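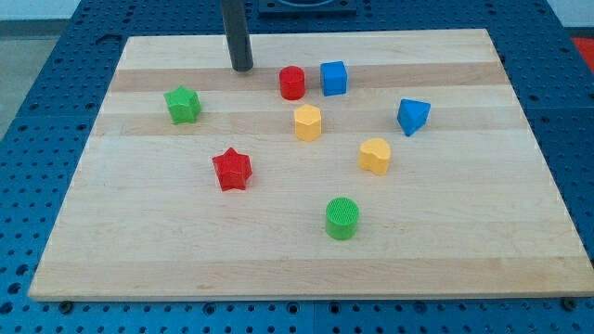

Edge grain or end grain for a first board?
Woodworking > Kitchen Projects > Cutting Boards
Replies: 9 | Views: 3624

plurker_pete
Posts: 3
Hi all! I finally have a free corner of the garage and a stack of maple, and I want to make a cutting board for my sister before her housewarming in March. I've read this forum for months and I still can't decide between edge grain and end grain. The end grain ones look amazing (I keep going back to the checkerboard ones in the gallery) but I don't own a planer or a drum sander. What would you do in my shoes?

sawdustmonday
Posts: 1408
Welcome! Edge grain, no question. Rip your strips, flip them so the edges face up, glue, scrape, sand, oil, done. You can get there in a weekend and it will look terrific. I love how plain maple gives you those slightly lighter and darker bands just from mixing up the strips, so lay them out dry first and shuffle them till you like it. That's half the fun!

kilnrat
Posts: 329
I'll disagree a little. If he really wants end grain he should make end grain. My first board was end grain and I still use it every day. Yes, the sanding was awful. Yes, I did it with a random orbit sander and went through a whole box of 60 grit. But I learned more from that one board than from the next five.

sawdustmonday
Posts: 1408
And how long did it take you?

kilnrat
Posts: 329
Nearly 3 weeks of evenings, lol. Worth every minute.

Ceden
Whichever way you go, please get the glue right. Use a waterproof or water-resistant PVA, spread it with a cheap silicone brush, and clamp top and bottom alternately so the panel doesn't bow. Cauls help a ton. Wrap them in packing tape first or you'll have a cutting board with two extra boards attached (ask me how I know).

plurker_pete
Posts: 3
This is so helpful, thank you! Follow-up: how thick should I go? The maple is a bit over an inch. And does it need a juice groove?

oakandall
An inch finished is great for edge grain. I'd go thicker for end grain, an inch and a half if you have it. Skip the groove on your first one. It's the last step with the router, and that's a terrible time to slip. I make mine flat on both sides so people can flip them over, and everyone seems happy.

kilnrat
Posts: 329
Grooves are great and I'll die on this hill. Anyone who carves a roast wants one. Clamp a frame around the board, run the router bit against the frame, take shallow passes. It's really not scary.

sawdustmonday
Posts: 1408
On a gift board with a deadline? No way. Put the groove on board number two.

skiser
Finish question for the group while we're here. I've been using straight mineral oil and it dries out on me in a month or so. Went to mineral oil and beeswax, four parts to one by weight, warmed in a jar in a pan of water, and I like it a lot better. It buffs up with a lovely soft shine. Anybody here using pure tung oil instead? I hear it takes weeks to cure but holds up well.

Ceden
Tung oil here! I thin the first couple of coats with citrus solvent and wait at least a day between coats. Then I leave it alone for a month before it sees food. I love the way it looks on walnut. On maple it does go a bit yellow, so if you want to keep it pale, stay with mineral oil. And raise the grain before any of it: wipe the board down with a damp rag, let it dry, hit it with 220, then do it all again.

plurker_pete
Posts: 3
OK, I'm sold on edge grain, one inch, no groove, oil and wax. Sorry kilnrat! End grain will be my summer project, and I'll be back here begging for sandpaper advice. Gluing up Monday night if the garage stays warm enough.

kilnrat
Posts: 329
Forgiven. Check the glue bottle for the minimum temperature, and bring the panel inside overnight if you can. Post it in the gallery when it's oiled!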